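Come argue with us about robot safety rules (paid, Kunville)

Hi, I'm Haf Maddocks, and I look after cell safety at Trirkmont. We're rewriting our house rules for people who work near robot arms and I need participants to pick them apart before they go into use. The draft is 30 pages right now. I wrote most of it over August and I can't see its faults anymore!

You don't need to be an engineer. I'd love a mix: operators, maintenance folks, students, someone who has run a bin-picking station on night shift and has opinions about it. The only firm requirement is that you're 18 or over and have spent at least 40 hours working in or next to a robot cell, any make.

You'd come in for 2 sessions at our Kunville shop. In the first one you read the draft with Wendell Mercado and mark whatever is unclear, wrong or just annoying. In the second you go through the rules at a cell with the arm locked out, and tell us where they don't fit the job (who can reach in, where the cables may run, what gets clamped down and who checks it).

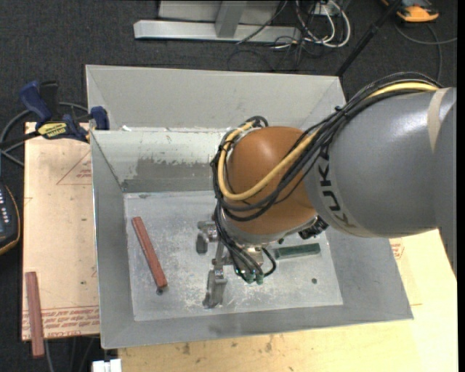 KUKA arm over the picking bin, with a green block and a reddish-brown stick on the bin floor.

The cable section is the one I'm least happy with, so if hoses and cables along a wrist are your thing, please say so when you write. Same goes for reach-in rules. Mali Owen and I have disagreed about those all summer and we could use outsiders.

Pay is $295 for both sessions, plus up to $30 for travel. Lunch is on us. Bring safety shoes, we have glasses. No recording on your phone, sorry, and long hair gets tied back.

Sessions run in September 2022, daytime or evening. To sign up, send Mali a few lines on where you've worked with robots and which times suit you. A resume is fine but I probably won't read past the first page. If you're coming over from Bendton, tell her and she'll try to put you in a car with someone.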